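Jodley Gardens Homeowners Association
Minutes of the Regular Meeting of the Grounds and Structures Board
Held 2019-11-02 in the Hullow Room

Call to order
The chair called the meeting to order at 10:00 a.m. A quorum was present. The minutes of the previous meeting were approved with one correction: the word "fence" in item 4 was changed to "gate."

1. Replacement of the east deck
The board reviewed the condition report on the shared deck behind the east building. The report found soft boards along the north side and rust on the joist hangers. It recommended full replacement of the walking surface and repair of the frame where needed.

Two bids were received. Greco proposed to rebuild the surface in pressure-treated pine. Tukomport proposed cedar, with hidden fasteners and a new set of steps down to the lawn. Both bids cover 339 square feet of decking. Members asked whether the Greco price included hauling away the old boards. The bid did not say, and the secretary was directed to ask for a written answer.

Motion: To accept the Tukomport bid, provided that the railing height is confirmed with the county before work begins. Seconded. Carried, with one member opposed. The opposing member asked that the minutes reflect a preference for pine on grounds of cost.

2. Planting along the retaining wall
The board discussed the bare strip between the retaining wall and the parking area. Residents had asked for evergreen shrubs as a screen from headlights. A member noted that the soil there drains poorly and that the last planting failed within a year. It was agreed to hold this item until a drainage quote is in hand – no plants are to be ordered before then.

3. Garden shed and interior doors
The board received the proposal for a new tool shed on the site of the old compost bins, together with the door options for the shed and the adjoining meeting room. Paneled doors with dark hardware were preferred over plain ones. 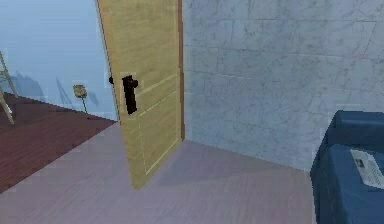
Item 3: Paneled door in light wood with dark lever handle.

The shed will need a level gravel base and a ramp wide enough for the mower. A spending limit of $1000 was set for site preparation. Any amount over that limit must come back to the board.

Motion: To approve the shed in principle and request final drawings. Seconded. Carried without opposition.

4. Outdoor lighting
Path lights near the mailboxes remain out of service. The secretary reported an invoice of $226 for the first repair visit, which found a damaged cable under the walk. The invoice was approved for payment. The second visit has not been scheduled.

5. Resident comments
One resident asked that the pergola vines be cut back before winter. Another asked if raised beds could be rented by the season. The board will take up bed rentals in May.

Adjournment
There being no further business, the meeting was adjourned at 11:35 a.m.

Respectfully submitted,
Secretary to the Board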